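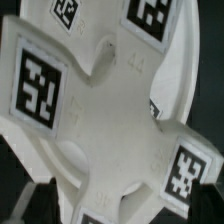 Wrist cam view, marker cross between the fingers. 44 is the easiest number to read.

**June, 4:15 pm – Prislow bench, student manipulation project**

Present: me (Heather), Phúc, Mỹ. Živko came by at the end.

Goal today was to get a stable pose for the cross from the wrist camera only, so we can stop leaning on the overhead one before the Lelik round.

- Logged 1,756 camera images in the first run. Phúc's script threw out too many, mostly ones where a marker was tilted hard away from the lens.
- Changed the minimum marker size in the config from 40 to 30 pixels and ran again. 2,493 images this time and far fewer dropouts.
- Pose still jumps when only one full marker is in view. With two it settles down.

The engraved numbers are for us, the detector doesn't use them. 46 reads upside down when you come in from this side, and Mỹ wrote it down wrong in the face table because of that. Fixed in the shared copy. If you have a printout from before today, throw it away.

Close in, the markers near the borders of the image get clipped and are no use. I'd like to hold the last good pose for the final bit of the approach. Phúc wants to back off, take one clean look and then go in blind. We'll try both. His is less code.

Živko asked about the white borders washing out. The flat faces do come up bright. Lowered exposure one step, no change in detections that I could see, left it there.

To do:
- [ ] Rerun with the cross turned the other way up (Mỹ)
- [ ] Log which marker IDs are used for each pose – right now we only save the result
- [ ] Ask Lộc if the Pranar team still has the old calibration file
- [ ] 3 approach heights, same start point, compare jitter

Config saved as quách_30. Old one is still in the folder, don't delete it yet.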